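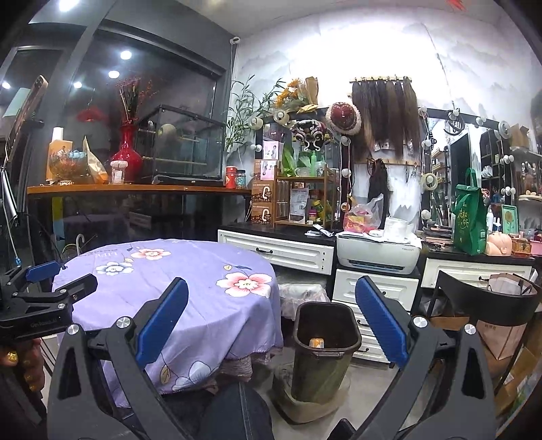
Two grippers, one round table, one flowered tablecloth. January 2020.

1/ We have a new result in our group and I want to explain it slowly, without the formulas. It is about learning from people who hold grippers in their own hands, in rooms where people really work.

2/ Our old habit was to collect everything in the lab. Grey table, white wall, the same lamp for every session. The policies learned well there. Then we moved them to another room and they became confused already at the first grasp.

3/ The usual answer is "collect more". Eimear Ó Ceallaigh asked a different question at our group meeting in November: if the number of demonstrations stays fixed, does it matter in how many rooms they were made?

4/ So we fixed the number. 500 demonstrations in each training set. Set A comes from 3 rooms. Set B comes from 253 rooms, which gives one or two demonstrations per room. The tasks, the grippers and the people who hold them are the same in both sets.

5/ I must say that B was a lot of travelling. We asked shops, kitchens, offices, hair and make-up rooms. A room like the one in the photo is very useful for us: bulbs around the mirrors, hair extensions on the wall, bottles and jars on the shelves, a dark window which reflects the ceiling lights.

6/ Reflections deserve their own post. In Set A the model had seen almost none. When we tested it beside a window in the evening, it sometimes reached towards the reflected object. The model from Set B did this much less often – we are still checking why.

7/ The main result: in rooms which neither model had seen, B finished the task clearly more often than A. In the 3 rooms of Set A it was the opposite, A was a little better. I think this is fair. A knows these rooms by heart.

8/ What surprised me is the tablecloths. We had expected that patterned cloth would be hard for both models. For B it made nearly no difference. For A, a cloth with big flowers was enough to move the grasp point away from the object.

9/ The weak side. Both models are poor when the left and the right hand must work together, for example to hold a bag open and put something inside. More rooms did not help here. Rutilio Solís believes the problem is timing between the hands and he has started a small study on it, with the name Brilasska.

10/ Some of you asked about the blue pads on the fingers. We use the same padding on the hand-held grippers and on the robot, so that the contact looks similar from the camera. We did not test other colours, so please do not read a recommendation in it.

11/ Also a mistake of mine. In the first version of the comparison I had put 2 test rooms by accident into the training set. Rutilio found it. All numbers were computed again and the order of the results did not change, but the distance between A and B became smaller.

12/ The report is in internal review now. The working title is Pullivitz, after the folder where everything started. When it is ready I will put the link under this post – and the list of failed trials too, it is long.

13/ If you have tried something similar with a fixed budget of demonstrations, please write to me. I would especially like to hear from groups where more rooms did not help.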